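Übung 4: Montageplanung mit Drirnora

Der Planer sucht eine Reihenfolge, in der jedes Teil kollisionsfrei an seinen Platz kommt. Das grüne Teil hält der Greifer oben am Steg.
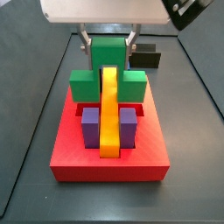

Wann wird neu geplant? Sobald die geschätzte Lage eines Teils außerhalb der Toleranz liegt; der Regler läuft dabei weiter.

Pro Anfrage sind 1000 Stichproben erlaubt, danach bricht die Suche ab. Der gelbe Balken zwischen den violetten Blöcken geht als Hindernis ein — bitte in der Szenendatei prüfen.
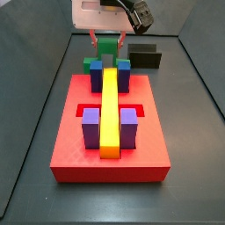 Kamonchanok Chareonsuk merkte an, bei engen Passungen reichten ihr 30 Stichproben, wenn der Startwert gut sei.

Abgabe: Planungsprotokoll und Szenendatei.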